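Lesia Lytvynenko
September 2018

A thread on "declutter your home in a weekend" plans, from someone who has now paid for one.
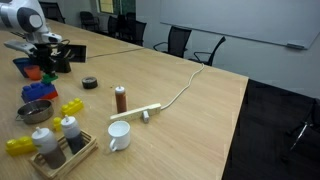

The one I bought is called Bunum. It cost me 38 dollars and I got a PDF, a checklist and a lot of emails. The checklist has 80 items on it. Item one is "breathe".

The big promise is that you'll get hours back every week. Hours from where? I asked their support address how they worked that out. They sent me a link to the sales page.

You're meant to hold each thing and ask if you've used it in the past year. By that rule I'd chuck the fire blanket, my passport and the good tablecloth.

Kids' stuff gets a single paragraph. "Keep only their favourites." Whoever wrote that has never asked a three-year-old for a favourite. You get a different answer before lunch.

Zlata Hnatiuk replied to say it worked for her. Fair enough. I asked what she'd stuck with since April and she said the sock drawer. I'm glad about the sock drawer.

Then there are the tubs. Bunum says you don't need to buy anything, and on page 3 it recommends Catix storage tubs, with a discount code. I priced the "starter set" and closed the tab.

Somebody asked if Savchuk is any better. It's the same idea with a podcast. I lasted 2 episodes. Lots of talk about the colour of your hallway and how it affects your sleep, no sources given.

What I did get out of it: one bag for the op shop and a drawer that shuts. I could have had both for free on a wet Sunday.

And no, I haven't asked for my money back yet. The refund form wants before and after photos.

Contact | © Lesia Lytvynenko | Back to top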